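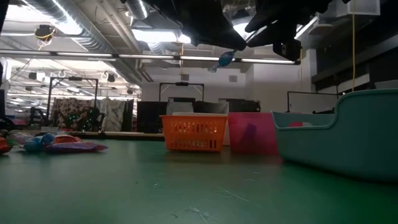 Sorting station for small wrapped goods
Project report, packaging and storage course
Vastinon workshop, handed in Wed 10 August

1. What we wanted

A bench layout where mixed wrapped items go from one pile into open bins, fast, no labels. Color of the bin does the work. Brief came from Plestulura, a snack packer that sends out mixed bags. Budget was small so we used bins we could get cheap.

2. Setup

Pile goes on the left, bins in a line toward the right. Orange basket with slots in the front, pink bin, big teal bin with the low front. Green table top. It is shiny, and glare was a problem under the ceiling lights, more on that below. 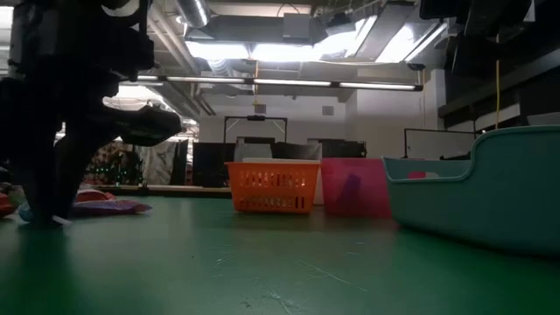
Fig. 2. Wrapped items on the left, orange, pink and teal bins to the right.

3. Test

438 items total, mixed wrappers, sorted in batches of 60. First layout (Febuary) had the teal bin in the middle. Bad idea, the tall side blocks whatever is next to it. Moved it to the end, low opening facing front.

Wrong bin, first layout: 40
Wrong bin, second layout: 29

Most mistakes were small pieces with twisted ends. They slide on the glossy top and get pushed along with the bigger packs.

4. Notes on the bins

Orange: slots are good for checking the fill level from the front. Thin wrapper ends catch in them though.
Pink: smooth sides, nothing catches. Have to look over the rim to see whats in it.
Teal: easiest to reach into. Takes up way too much table.

5. To do

Matte mat under the pile. Smaller bin with a low front, Todorova has one in the catalog but we didnt get a price yet. Repeat the test on the longer table at Celovberg if we can book it. Raw counts are in the appendix, second layout starts on page two.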